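Subject: Re: [wallcraft] Matching a repeat when the second batch is different
Date: June 7, 2023

Hello all,

I answer to the message from March which I found again in the archive, and I put the important part of it here:

> I have bought paper from Evside in two orders. The second
> order has the same pattern number but a different batch
> number. When I hold the two rolls together in the window,
> the background of the new one is a little more yellow.
> The shop says it is normal. I have already hung the long
> wall. Must I take it all down, or is there a way to
> continue? The room is small and the repeat is big.

Please do not take it down. I had the same problem in our hallway in Mukham, with a paper from Kokkinos, and I have lived with the result for two winters. Visitors do not see it.

What I did was to change the batch in a corner. The light comes to the two walls from different sides, so the eye already expects that the color changes there. I finished the old batch with a narrow strip that goes around the corner by 2 cm. Then I started the new batch on the second wall, with a plumb line, and let it cover this narrow strip. The corner in an old house is never straight, and if you trust it your pattern will climb toward the ceiling.

The repeat is the more difficult part. Mine was 70 cm, and with a drop match you lose a lot of paper. I measured the wall, I calculated, I bought exactly what I calculated, and so I had to make a second order. This is how I came to have two batches in the first place. Now I always buy one roll more and keep the receipt. Plemis takes back closed rolls if the label is on them, but you must ask before you pay.

With ribbons and bows you have to decide which corner will be the good one. A stripe you can cut anywhere, but half a bow beside half a rose is seen from the door. I begin at the corner which is opposite the door and let the bad match fall behind the door or over it.

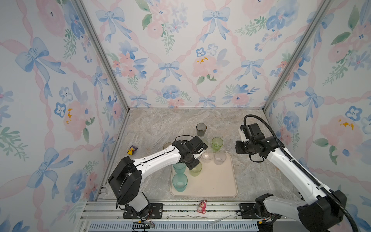
On the Kokkinos list a member wrote to me that I am too strict, and that with a busy floral a mismatch of one finger disappears as soon as there is a shelf on the wall. I can agree for small flowers. For a trellis I do not agree, because the lines have to meet and the eye follows them.

For the paste: read the label again for the second batch also. On mine the soaking time was changed, and my first strip became longer than the old ones and did not match at eye level. I lost one full strip of 123 inches before I understood. After this I wrote the time in pencil on the back of each piece.

My whole hallway cost 418 with the paste and the extra rolls, and the mistake is included in this.

One question from my side. Has anybody hung the Evside paper over old lining paper without sizing it first? The leaflet says it is possible, but the leaflet is for the plain papers, and I do not want to try it on the stairs, where the drop is over three meters.

Thank you and best regards to the list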